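Gripper Comparison, Bench 2
September 20, 2023
Entry by: Chiyo Nagano
Reviewed by: Graça Figueiredo

Purpose: to continue the comparison of the Plendus multi-finger hand with the Bandara two-jaw gripper on soft household packages. Rigid items were completed under the previous entry and are not repeated.

The wrist camera was remounted before the first trial and its calibration was checked against the Seltthorpe target. The grip force limit was left at 20 percent for both end effectors. Trial numbering continues from the earlier sheet, and the toothpaste tube was assigned item number 187. The folding carton is item 189. Each grasp is to be scored from the wrist view first and then from the joint log.
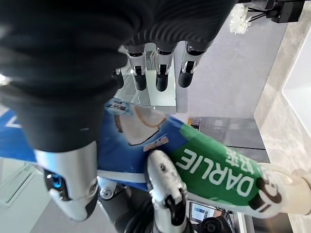
Item 187, DARLIE tube, wrist view. White finger against the tube from below; dark hand with silver and black fingertips over it.

The wrist view is adequate for judging where the lower finger meets the package. It is less useful for the upper fingertips, one of which is partly hidden at the far left of the row. Contact on that side should therefore be scored from the joint log only – the scoring sheet has been amended accordingly.

Open points:
Glare from the glass panel remains a concern for the segmentation step. G. Figueiredo has asked that exposure be fixed before item 189 is attempted.
The Bandara jaws require new pads. An order was placed with Prollton; delivery is expected in November.
Force limit for the carton to be agreed before the next session.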